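Care of Household Goods, Unit 3: Molded Plastic Articles
March -- Department of Domestic Studies, Zakstead
3 min read

These notes accompany the third unit of the course and should be read before the practical session on Sunday. Students are expected to bring the Omerović workbook and to have completed the inventory sheet from Unit 2.

The unit concerns light household articles made of rods and narrow bars: drying racks, hangers, letter holders, small stands and the like. Such articles are inexpensive and often discarded early. In most homes they are handled daily, stored badly and seldom inspected. The Kedov survey, which is discussed in the workbook, recorded more than 100 articles of this type and found that damage was concentrated at the joints.

A slender rod should be examined along its whole length before any cleaning begins. Particular attention is due wherever a curve changes direction, where a crossbar meets an upright, and where a narrow section opens into a wider arc. Pale plastics, cream included, show fine cracks poorly in overhead light. The article should be turned slowly toward a window or a side lamp. 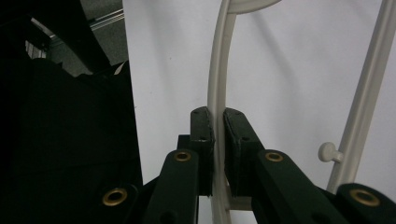

Articles that pass inspection may be washed in lukewarm water with a mild soap. Abrasive pads are not permitted in the workroom -- they dull the surface, and the fine scratches hold dirt. Joints are to be cleaned with a soft brush and rinsed separately. Drying takes place on a flat towel for 14 minutes before the article is returned to its shelf.

Curved pieces should not be stacked under weight. Where shelf space is limited, the Fetberg method described in Chapter 9 may be followed: articles are laid on their sides, in one layer, with the widest curve facing the wall. Hanging is acceptable for light pieces only, and never from a crossbar.

Repairs are outside the scope of this unit. A cracked article should be tagged, entered on the inventory sheet and set aside for Unit 4, in which adhesives are treated.

Written work: each student will submit a one-page condition report on a single article from home. The report should name the article, state its color and general form, and record any wear found at bends or joints. Sketches are welcome but will not be graded. Reports are due at the start of the next lecture.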